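Student Robotics Club in Otolstead Opens New Season With "Small Things" Project

Members teach a machine to sort the contents of an ordinary home, and invite schools in Fillberg to join

OTOLSTEAD, September – The Otolstead Student Robotics Club announces the start of its new season and of its largest project until today, called Small Things. In this project, 21 students between the ages of 14 and 19 will collect demonstrations of simple household tasks and use them to train a robot arm. The work is done with the support of Fashola, a local supplier of electronic parts, which has provided the club with tools, storage and a training computer for the full school year.

The idea of the project came from the last regional competition in Fillberg. In that competition the team from Otolstead finished in the middle of the table. Their robot could move wooden blocks very well, but it lost many points in the final round, where the judges used objects from daily life. A block has flat sides and does not change its shape. A necklace or a folded cloth is a different matter, and the team had not prepared for it.

For this reason the club has decided to change the way it trains. In past seasons the students wrote each movement by hand in the program. Now a student holds a gripper in each hand and does the task in the normal way, while the movement and the picture are recorded together. One such recording is called a demonstration. The goal of the club is to have 3,000 demonstrations before the spring competition.

The members work in pairs, and most of the recording is done at home, in bedrooms, kitchens and hallways. One student performs the task and the other keeps the log. After each session the pair goes through its own recordings and removes the ones in which an object fell or the hand stopped in the wrong place. A session takes 30 minutes, with a break after it, as the hands become tired and the quality goes down. The students write the rules for the sessions themselves and change them when they find a problem.

The first group of tasks is named "Box and Table". It includes opening and closing boxes, taking out small personal objects one by one, and putting them back. Jewelry was chosen by the students as the most difficult part of this group. Beads slide over one another, thin bangles are hard to pick up, and a watch must be taken by the strap so that the glass is not pressed.
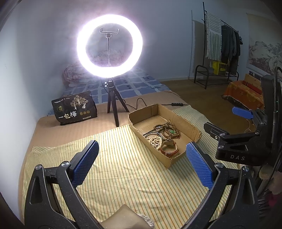

Can a student join the club without any experience in programming?

New members need only patience and some free time after school, and they learn to record and to check demonstrations in their first two meetings. Programming is taught later in the year, in small groups, for those who wish to do it.

The second group of tasks will begin after the winter break and will be about clothes and towels. The club will then test the trained arm, which the members call Tronov, in front of parents and other students at an open evening in the school hall. Visitors may bring one small object from home and see how Tronov manages with it. The club asks visitors not to bring objects of high value.

Schools in Fillberg and the nearby towns that would like to take part can borrow a set of two grippers for a period of one month. The set comes with a printed guide and a short training visit. Demonstrations made by other schools will be added to the common collection, and every participating school will receive a copy of it.

About the club

The Otolstead Student Robotics Club is open to all secondary school students of the town. Membership is free of charge. The club meets twice a week at 4 p.m. in the school workshop.

Contact for press and schools: the club office, Otolstead. Requests for interviews and for the loan of grippers are answered during school hours.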